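Slide 4 — the bedroom, 14 minutes in

(Wait for the Elleck people to sit down. They got the good chairs.)

Open with the question from the Pakzad workshop: who here has a trash can in the bedroom? Hands. Now, who has one within reach of the bed? Fewer hands, more guilt. Benedito Vasconcelos will claim he never eats in bed. Move on, he has the mic after me.

My point is that litter has a geography. It lands between the place you lie down and the place you sit, and it stays there until it counts as decor. Leave the slide up for a slow breath.
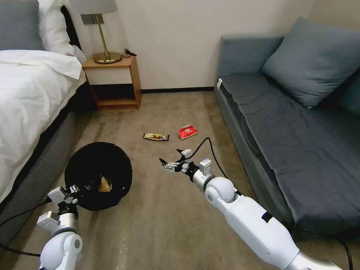
## Slide 5 — where the bin goes

- Bin by the bed, on the carpet. A chocolate wrapper and a little red snack packet can still end up out on the floor, so placement is half the job at best.
- Black bin, black liner over the rim. Sober. Suits the occasion.
- Gold wrapper on beige-brown carpet: easy to spot. Clear wrapper: good luck, you'll find it with your foot.
- Skelwood survey, nearly 100 replies, 9 admitted to using the nightstand drawer. Pause for the laugh. If no laugh, say "drawer" again, slower.

Skip the Vanden story if we're past 9 minutes on this section. Water. Next slide is crumbs.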